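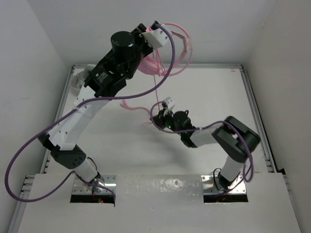 My project: how long does a bus ride feel?

I picked this topic because I ride the Banura line to school every day and it always feels like forever. Areti Galanis, my project partner, takes the same bus and says it flies by - so we decided to test it!

We asked 35 riders to guess how long they'd been on the bus when they got off at Guerra Square. Then we checked their guesses against the timetable and our own watches (mine runs a little fast, so we mostly used Areti's).

People looking at their phones guessed too low, nearly every time. People standing up guessed too high, and wow, some of them were way off. One man was sure he'd been on for 100 minutes. Talking to a friend didn't seem to change much, which surprised me - I'd have bet my lunch on that one.

The Monday morning rides were the hardest to do because the bus was packed and we missed 3 people who got off by the back door. Ms. Rocha said we should have split up, one of us at each door, and we did that for the last 2 rides.

If I did it again I'd ask about music too.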